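ok so run 53 is where it all went sideways. We'd had 52 clean ones and I was already texting Loretta Haverford that we could pack up early. Should've kept my thumbs still!

The right arm was halfway to the cutting board when the gripper just... stopped listening. Wrist kept turning, fingers stayed shut, no error on the screen. Nothing. I hit the e-stop and got the longest 2 seconds of my life before it froze.
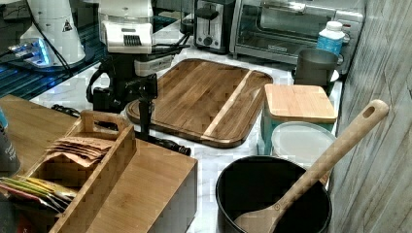
Loretta went through the log (all 1000 lines, she's a saint) and found the gripper dropping off the bus every time the wrist rolled past a certain angle. So we're blaming a cable for now. The slow stop is a whole separate problem and it scares me more.

Nobody reaches over that counter until it's fixed. Power off first, then hands.

New cable's coming from the Wosbridge office, hopefully by 10 tomorrow. Will post what we find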